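The Clamby Automation Club spent the spring term teaching a simulated robot to swap relays in a simulated control panel. The club's other options were a line follower (done it) and a real robot arm (priced it). The entry went to the Utow student challenge, simulation division, where the best feature of the equipment is that you can drop it 200 times and it never gets a dent.

Gallery posted 26 Jul 2023.

## Close quarters

The gripper's own view of the parts. Red and blue tags in the dark holder, green off in the tray, orange down at the bottom. We color-coded everything after an early run in which the software treated all relays as equals. Very democratic, scored a 2.
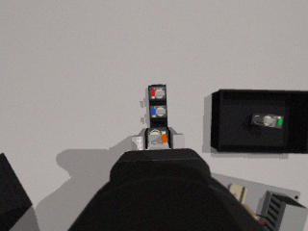 ## The whole bench

Our panel model is named Hisulton, after a typo in the first file we saved. It has a rail of relays, ducts above and below, and far more wiring than anyone volunteered to draw. Drawing the wires took until January. Moving the arm took an afternoon.

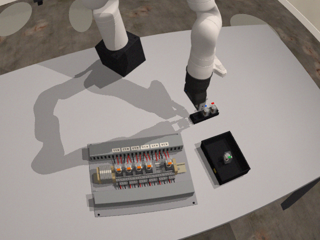
**Do you need to know how to code to join?**

Most of us didn't. New members start with the block editor and move on to Python once the block editor has made them angry enough.

## Lining up

Straight down is the only approach that works. Come in at a slant and the pins miss the socket, and the physics engine expresses its opinion by launching the relay into the next county.

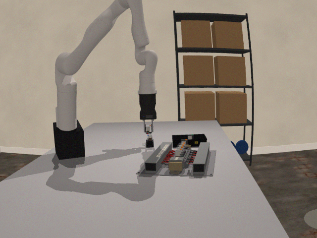

Our grip routine went through 13 versions, and the team still argues over which one was best. Version 4 was gentle and dropped things. Later versions dropped nothing, mainly by refusing to let go. Two slim metal fingers don't leave much room for error on a part that small, so we ended up tuning the closing distance by hand, in tiny steps, with snacks.

## Over the panel

The Amaral script (named for the street the club room is on) decides where each relay goes. It is 200 lines long, and most of them are comments apologizing for the others. It checks the row position first, then the height, and only then does it let the arm commit.
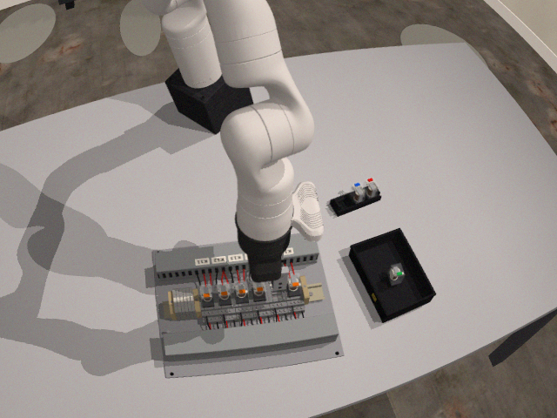
If either check fails, the arm backs off and tries again, up to 4 times, after which it stops and prints "please advise." We have left that message in for next year's team — they'll be seeing a lot of it.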